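What I'm spending on grippers this year (and what I'm not)

Okay, budget post! A few of you asked how I'm planning the next round of buying, so I finally sat down with a spreadsheet and a large coffee.
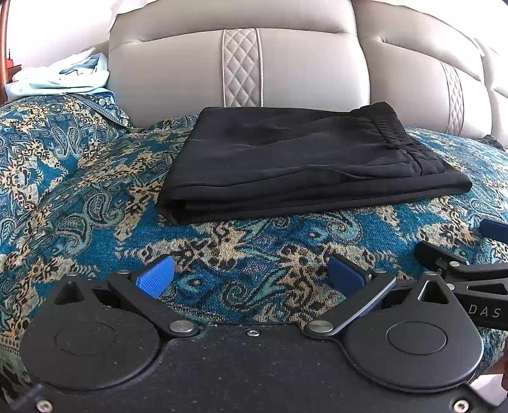

Black trousers, folded, and the gripper open in front of them.

The big line is hand-held grippers. I have 4 on the list, two to use and two as spares, and Anas Hattar thinks I'm being stingy with the spares. He may be right — last year I ran short right before a deadline and paid silly money for fast shipping.

Then there are the pads. Plira wants $18 a pair, Stonora wants $54 for what looks to me like the same thing in a nicer box. I've ordered Plira and I'll report back. Screws and pivot pins go under "small stuff," which somehow reached $104 before I'd even added lint rollers (black plastic picks up everything, so yes, lint rollers are equipment now).

What I'm skipping is the arm. Salminen sent me a very friendly quote and I read it more than once, but folding clothes by hand tool still has plenty left to teach me, and I'd rather have the storage first. Drives never seem expensive until you need a stack of them!

The order goes in by May. If anyone has bought used from Flusell, tell me how the packing was, I've got a cart sitting there.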